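Bristside workshop opens sign-ups for practice boards

Last updated: October, 4:15 p.m. 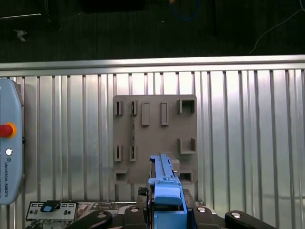 The Tronovley repair workshop in Bristside will begin lending its fitting boards to schools and community groups this month, after a year in which they were only available to people enrolled in its evening course. Groups can borrow a board and its set of plastic parts for up to 27 days at no charge. The boards are meant for people learning to put small parts where they belong, a skill the course spends its first weeks on. One of them is built around a gray 3D-printed plate, roughly square, with narrow slot brackets, raised bars and small open holders for the parts. A light-blue plastic piece with notches along its narrow upper portion is among the parts used with it.

Hongmei Lü, who runs the course, said requests to borrow the boards started coming in last spring, mostly from teachers who had seen them at an open evening.

"We kept saying no because we only had one good set," she said. "Now we have three, and two of them can go out."

The workshop spent $1,775 on the two new sets. Most of that went to printing and to a pair of carrying cases. The money came from the spring tool sale and a donation from Belell, a hardware store on the same street.

Each set is packed with a printed sheet that shows where the parts go, along with a bag of spares. Lü said the small pieces are the ones most likely to go missing, and borrowers will not be billed for the first few. A lost plate is a different matter – replacing one takes most of a day on the printer, and borrowers will be asked to cover the material.

Chenxi Duan, a teacher at Rewi Middle School, tried a set with her eighth-grade class in September. Students worked in pairs, one reading from the sheet and the other fitting the parts, and then traded places.

"The ones who rushed had to go back and redo the narrow slots," Duan said. "By the second afternoon they were slowing down without me telling them to."

She said she would have liked a larger sheet. The drawings were hard to read from across a desk, and a few students mixed up brackets that match in shape but sit in different places. The workshop has since redrawn the sheet at twice the size, with a letter next to each position.

The course itself will continue as before. It meets in the evening, takes 12 people at a time and covers fitting, fastening and simple repairs to household items. Yichen Cai, who finished it in the summer, said the boards were more tiring than he expected.

"You hold your hands up in front of you the whole time, with the plate standing upright," he said. "It's a lot easier when it's flat on the table, but the repairs I do at home are never flat on the table."

The workshop counted 257 visits to its open evenings over the past year. Lü said she expects more this winter and has asked for an additional room in the building, though no decision has been made.

Groups that want a set should fill out the form at the front desk or ask for Shaohua Yao, who is handling the bookings. Sets must be picked up and returned in person, between 3 and 6 p.m. Schools in Bristside will have first choice through the end of the month. After that, the sets will be open to any group in the county.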